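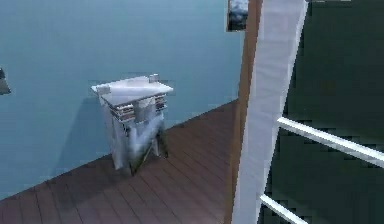
Mimunent home pack, sample view: white cabinet against the blue wall, plank floor.

Mimunent Home Navigation Pack: README

Mimunent is a set of simulated home interiors for teams who train or test indoor mobile robots. It is sold by Trorkidton as a yearly licence. This file explains what you receive, how to load it and what we know is still weak. Please read it before you write to support.

What is in the pack

The pack holds 47 home layouts and 131 recorded routes through them. Each route is a folder with the rendered views, the robot pose for every view and a short text file with the start and the goal. The views are small and compressed, so edges can look soft and dark surfaces can show square blocks. If you need cleaner pictures, render the route again with the Lie viewer, which is included in the licence.

Doors and passages

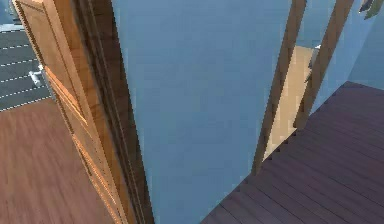
Source: Trorkidton, Mimunent home pack

Doors are the part our customers ask about most. An open door can take a large share of the view, and a second doorway may stand behind the next piece of wall. Lever handles are modelled as separate parts and have their own label. Floor colour can change between rooms, so please do not use it alone to decide where a room ends.

Of the routes, 107 pass through at least one doorway. The others stay in one room.

Loading

Unpack the archive into an empty folder and keep the folder names as they are. The loader reads index.csv first and stops if a route is missing. A full check of the pack is started with the option --verify.

Known problems

- Railings and other thin bars are sometimes labelled as wall.
- Plants have a label but no collision shape.
- In the Cerville layouts the door angle is stored in degrees, in all others in radians. We will correct this in the July release.

Licence

One licence covers one site and costs 3,000 euros per year. You may publish results and single views with the source named. You may not pass on the routes.

Last changed: March 17, 2023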